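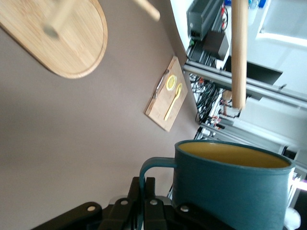

Who decides when a robot arm is allowed to pick up a mug? At Dadent, the person who wrote the house rules for the test benches, and who would prefer to be known only as the safety lead.

The rules run to 2 pages. The first draft ran to 61. "I was very proud of it," the safety lead says. "It had a glossary. I found a copy under a monitor, holding it at the right height."

The short version was written after a visit to Bognár, a supplier that hangs its rules on the wall in type you can read while walking. Dadent copied the type size and, with permission, most of the first page. Hands stay out of reach while the arm is live. Whoever starts a run says so out loud. The stop button is tested every morning by pressing it, a point that apparently needed spelling out.

"People would look at the button," the safety lead says. "They would look at it and write down that it was fine."

Kitchenware has a section to itself. Cutlery, cups and boards count as tools once a gripper can get at them, and anything with an edge or a point has to be on the run sheet before power goes on. Forks caused the longest argument. One camp held that a fork is harmless. The other asked them to picture it moving toward them at full speed, and the meeting went quiet for a bit. Forks are on the sheet.

Food is allowed if it is listed and if it goes in the bin afterward. "That second part is the one I get letters about," the safety lead says. "Short letters. From people who wanted the lemon."

Speed was easier. New routines run at a crawl until they have finished 100 passes with no unplanned stop, and then somebody other than the author signs for the change. Mikov, whose engineers share the benches on certain days, thought this excessive and asked for 90. They were given a photocopy of the rule.

Does anyone follow all of it? The safety lead takes a while over this one. "The morning test, yes. The run sheet, mostly. Calling out before a start — they do it, but some of them whisper."

An outside review by Gretano is due in September, and the safety lead expects to be told off about cables. Every reviewer brings up cables. The rule on those is a single sentence, which asks for them to be kept tidy, and the safety lead admits it was written late on a Friday.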